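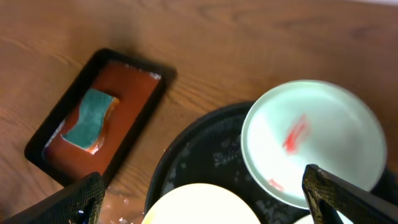

Kerubo Massawe thinks we should stop tuning the grip and fix the order of the job first – pick up the plate, then go to the sponge, never both in one policy. She wrote that under my last entry and I haven't answered it yet, so, answer: yes, for the next batch.

September 9, 2023. Skirar team, dish task.

Plates with a red smudge, black basin, sponge in its tray to the left. Total is now 598 demos, of which 412 are usable after Kheri went through them. The rest mostly have the arm pausing too long over the basin. Drop anything over the time limit, don't trim it.

Liquid on the table between tray and basin again. Wipe between runs and write it in the log if you didn't.

Grip force back to the March setting. Finger pads are the textured ones from Lambrechts, keep them on until after Cerkdale.

To do:
split labels into pick and scrub
ask Kheri for the reject list
retrain overnight, 2 seeds
move tray further from basin? Kerubo says no – try it anyway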